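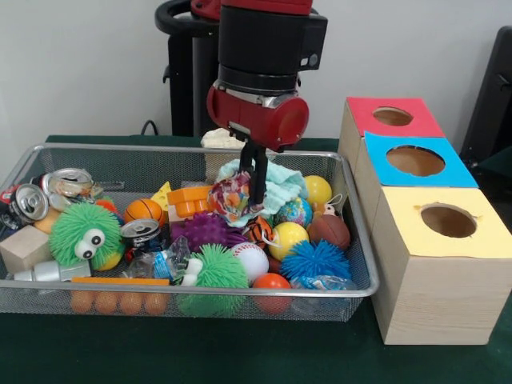 LANTHORPE, February 13, 2023

The sorting cell has a budget line! After two rounds of spreadsheets and one very long phone call with the finance office, our plan for a second robot station has been approved through the end of next year, and I get to tell you what is on the list and what got crossed off.

For those who joined after November, the short version goes like this. Kourosh Rostami's group works on mixed-bin sorting, where the arm has to pull one item out of a crowd of very different items and put it where it belongs. Balls, cloth, crushed cans, plush toys, bottles, all in together. It's a messy problem and we love it. The trouble is that everyone wants time on the same arm. The booking sheet showed 242 hours of requests last quarter that we couldn't fit in, and that figure did more for our case than any of my paragraphs did.

So what are we buying? One more arm of the same make, first of all. We looked hard at mixing brands (Kieran Madigan put together a lovely comparison, and I'm keeping it for the next round), but sharing spare fingers, cables and code between two matching stations won the day. The quote from Drudov came in with a 31-week lead time, so the order goes out this month. If your project depends on the new station, please plan on that number and then add time for mounting, safety checks and the usual hunt for a missing bolt.

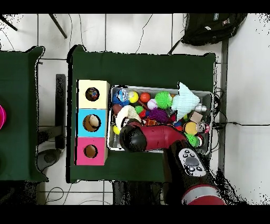

Grippers took up more of our planning meetings than the arms did, and I'm glad they did. A quote for an arm is easy to read; a quote for everything past the wrist is where a budget goes wandering. We had a suction kit penciled in until Houshang Mohammadi asked us to go through the bin item by item and say which tool we would trust with each one. A baseball, fine, maybe. A spiky rubber ball with soft nubs all over it? A plush toy with a fuzzy coat? Suction came off the list for this year, and the money moved to two sets of replacement fingers and a box of pads in different grips. Houshang Yazdani is already testing pad samples from Tilitik and would be delighted to have company.

Tables and floor space come next. Matching tables are cheap, and matching table covers are cheaper still, so we've asked for extras of both. A plain, dark cover helps the vision work a great deal and it does get worn. We also put in for proper cable channels. Cables running across floor tile are fine for a pilot, but with a second station in the room we want them tucked away before anyone starts carrying bins back and forth.

Then there are the small things, which I've learned to write down early. Bins, both solid plastic and wire mesh, because they behave so differently for the cameras. Boxes with round holes in the top, in colors you can tell apart at a glance. And a standing allowance of $776 for items to sort. It sounds like a funny thing to put in front of finance, a request for toy balls and empty cans, but the items are as much a part of the equipment as the arm is, and they wear out faster. Ait Brahim has agreed to supply the bins and boxes on one account, so please send requests through me and keep your own card in your pocket.

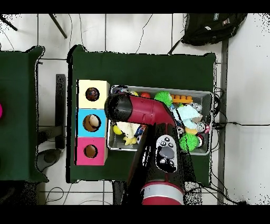

What we still need from you

Hooman Shokri is drawing up the floor plan and wants to hear from every project that expects to use the new station. Tell him how much table you need, how high your cameras sit, and whether your work can share a bin setup with another team or has to have its own. Rough sketches are very welcome, and so are second thoughts.

If you've run a shared robot station somewhere else, come and talk to me about maintenance contracts. We have two offers on the desk, one that covers visits and one that covers parts, and I'd love to hear how either kind worked out for you before we sign.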